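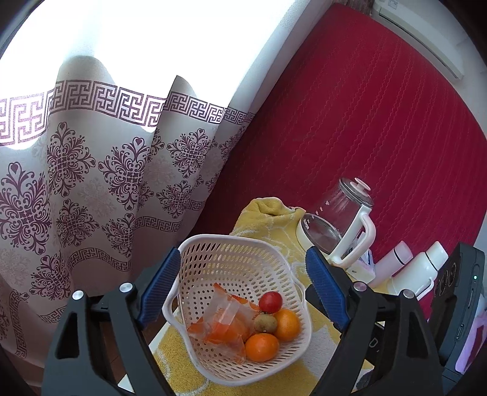
Is the mentor position open to people who have never built a competition robot? Kiko asked this under the April notice, and the answer is yes for one of the 2 positions listed below. The other requires prior experience with autonomous programming.

Sedell Youth Robotics, Skernine site
Call for mentors and student participants, coming season

The Skernine site runs a middle school robotics program with 186 registered students. Teams design, build and program a small wheeled robot and enter it in regional matches. We are filling 2 part-time mentor positions and opening places for new students.

Position A: Build mentor
Supervises mechanical work during team sessions. Duties include checking drivetrain alignment, reviewing gear ratios with students, keeping the parts inventory current and signing off on the size inspection before each match. No competition experience is required. Applicants must be able to read a simple assembly drawing and use hand tools safely.

Position B: Programming mentor
Supervises code for the autonomous and driver-controlled periods. Applicants must have written or maintained control code for a mobile robot and must be familiar with encoders, line sensors and basic proportional control. Experience with version control is preferred. Mentors do not write match code. Students write it, and the mentor reviews it.

Terms for both positions
Sessions last 60 minutes and are held after school, starting at 4:15 p.m. Each mentor is assigned two teams and attends every session for those teams, plus regional matches. Pay is hourly. Travel to away matches is reimbursed at the site rate. A background check must be completed before the first session. The site covers the fee.

Student places
Open to students in grades 6 through 8. No equipment purchase is necessary. Students joining a team commit to the full season, including the Ghumman regional. Those unable to travel may register for the practice group, which uses the same kits and field but does not enter matches.

How to apply
Mentor applicants should send a resume and a one-page summary of relevant work. For Position B, include a short code sample with comments. State the position letter in the subject line. Applications for both positions may be sent together.

Student registration forms are available at the Sedell front office and must be signed by a parent or guardian. Forms missing an emergency contact will be returned.

Mentor applications are reviewed in the order received, and interviews are held at the Skernine site. Applicants for Position B will be asked to find a fault in a short line-following program.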